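Plombridge Arm Build: Frequently Asked Questions

What is this project?
Two arms with four-finger hands, built in the shared workshop at Plombridge and meant for light kitchen jobs: picking up fruit, moving bottles, clearing a counter. The software side is called Dastum. The arms themselves go by Pima, which was the name on the first drawings and stuck.

Who runs it?
Lợi Cù started it and still looks after the control code. Anyone with a workshop membership can work on it. Ask for a login before you change anything on the build machine.

Is it finished?
No. The left arm moves and holds its position. The right arm is mounted but waiting on a wrist bearing. Most of the work since October has been in simulation.

What did it cost?
Parts so far come to $1,460. That covers the motors, both hands, the power supply and the aluminum for the mount. It leaves out filament and a lot of scrapped prints.

Can I build one at home?
Yes, if you have a printer, a soldering iron and a solid bench to clamp to. A folding table will shake. If you only want to try the software, you don't need any hardware.

How many motors are there?
21, counting the hands. The wiring chart lists each one by joint. Set the motor IDs before you assemble the wrist, or you'll be taking it apart again.

Which version of the hand should I print?
Version 2. The first one had a thin palm plate that cracked at the screw holes. The old files are still in the archive folder for anyone who needs a spare finger.

What is the Đỗ mount?
The bracket that holds both shoulders to the bench. It is named after the member who drew it. Drill the holes to the printed template and check them with a square.

Why do you test in a simulator first?
A bad command on the real arm strips a gear. In the simulator you press reset. We have logged 3,562 simulated runs and keep the failed ones too.

What does the simulated kitchen look like?
It has a marble countertop with props to work with, such as a lemon and a ribbed white bottle with a teal cap. The hand is drawn in plain black.
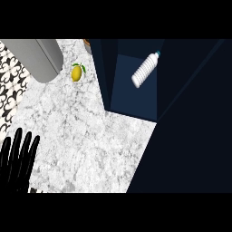
Page last changed: October, by Lợi Cù

Why is the view wide with black bars?
The viewer keeps the shape of the camera image and fills the rest of the window with black. You can turn this off under display settings, but the saved runs will still have the bars.

The fingers stay open and won't close. What's wrong?
Check that the grip channel is mapped in your config file. If it is blank, the hand loads with the fingers extended and ignores grip commands. Restart Dastum after you edit the file.

Can I add my own objects?
Yes. Put the mesh in the props folder and give it a mass in the list. Objects with no mass fall through the counter.

Where do I report a problem?
Use the build log at the bench or the project message board. Include the run number and your config file.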